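Sumitz Tabletop Helper

Clearing kit for small homes, break rooms and shared kitchens

Product overview | What it can do | What it can't do yet | In the box | Specifications | Questions we get

If you've found your way to this page, you probably have a table somewhere that never stays clear for more than an hour, and you're wondering whether it's finally time to let a machine deal with it. We get that letter nearly every day, and we love getting it! The short answer is that for a few chores, on a good day, with a little help from you, yes. The longer answer is the rest of this page, and we hope you'll read it before you order, even the part with the limits in it (that's the part our happiest customers tell us they were glad to have read).

The Sumitz Tabletop Helper is a single arm on a weighted base, with a two-finger gripper and soft replaceable pads. It stands beside a table or clamps to its edge, looks over what's there, and moves light things one at a time into a bin or onto a tray that you've placed within reach. It doesn't roll around the house. It doesn't climb, and it doesn't talk, which a good many people have thanked us for.

What it can do

Cups, bottles, small cartons and food boxes are its bread and butter. If a thing is light, fairly stiff and no wider than the gripper opens, the Helper will usually have a sensible go at it. Standing bottles are the easiest by a long way. Cups lying on their sides take longer, partly because they like to roll, and the arm will sometimes stop and look again before it closes its fingers. Please let it. We know it's tempting to reach in and finish the job yourself.

Clear plastic used to be our great headache. A see-through cup on a busy tablecloth is hard enough for a person to spot after a long evening, and our first version would pass right over it as if there were nothing to pick up. The current release does a good deal better, though patterned cloths still slow it down, and we'd suggest a plain one for the first week while you're getting used to each other.
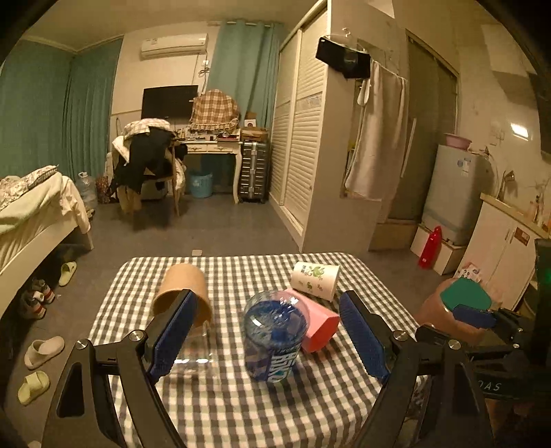
Paper cups bring a different sort of trouble, in that they crush. The Helper closes gently and stops when it feels a firm push back, and you can set how firm that is with the dial on the base. We ship it at the middle setting. If you mostly have thin party cups, turn it down a notch, and if you mostly have full water bottles, turn it up one. Anything heavier than 698 grams it will leave where it is and flag with an amber light, so a full bottle of laundry soap is still your job, I'm afraid.

Sorting is an extra, and a nice one. With the Wosau tray (sold separately) you can ask the arm to put bottles on one side and cups on the other. It gets this right most of the time with ordinary shapes. Odd packages, folded boxes and anything half hidden behind something else may end up in the wrong half, so give the tray a quick look before you carry it off to the recycling.

What it can't do yet

We would rather lose a sale than have a box come back to us, so please read this bit slowly.

It won't fold or hang up clothes. Customers ask about this more than anything else, and we have a test unit that works on towels all day long, but it isn't something we'd put in your bedroom. Fabric never sits the same way twice, and a shirt over the back of a chair is a much harder puzzle than it looks.

It won't pick things up from the floor. Shoes, bags and stray socks are out of reach from the table position, and the arm isn't built to bend down that far.

It won't wipe. You can have a cleared table, but the crumbs and rings are still waiting for you and your dishcloth.

It won't do glass or knives, and we ask that you don't try it. Small flat things such as coins, cards and receipts will mostly defeat it too. There's a scoop attachment on the way from Mladenović, the same workshop that makes our finger pads, and we'll put it up on the accessories page as soon as we're pleased with it.

And it isn't fast. A person can clear a snack table in the time it takes the Helper to line up its second cup. Where it earns its keep is the table you'd otherwise leave until morning. Several customers start it at 11 p.m. and go to bed, and they've told us that's the whole reason they bought it.

For shops and workrooms

We sell a fair number of these to small packing rooms and repair shops, and the same advice holds. Moving light parts from a bench to a bin works well if the parts are much alike and arrive in much the same spot. Mixed bins, tangled cables and oily pieces are still best left to people. If you're unsure, write to us with a list of what crosses your bench on an ordinary morning and we'll tell you plainly whether it's worth your money.

In the box

Arm and weighted base
Table clamp, with felt liner
Two-finger gripper, fitted
Spare finger pads, one pair
Power supply and cord
Printed guide, large type

Specifications

Reach: 922 mm from the center of the base
Heaviest item: 698 g
Space needed on the floor: 317 mm square
Power: standard wall outlet
Pads: soft, ridged, hand washable
Software: Buvis, included, updates free for the life of the arm
Home trial: 33 days

Questions we get

Does it need the internet? Only for updates. Day to day it runs on its own.

Is it safe around cats? It stops when something touches the arm, and cats do touch the arm. You may find you get less clearing done in a house with a curious one.

How loud is it? Quieter than a washing machine, louder than a fridge. Most people can sleep with it running in the next room, but light sleepers may want to close the door.

How often do the pads need changing? In a home, once or twice a year is plenty. Rinse them in warm water now and then, let them dry fully, and press them back on until they click.

Can I return it? Yes, at any time in the home trial, with the clamp and both sets of pads. Keep the carton, please, as the base is awkward to pack in anything else.

Orders placed before noon leave our warehouse the same afternoon. The Wosau tray ships separately and may reach you a little later than the arm.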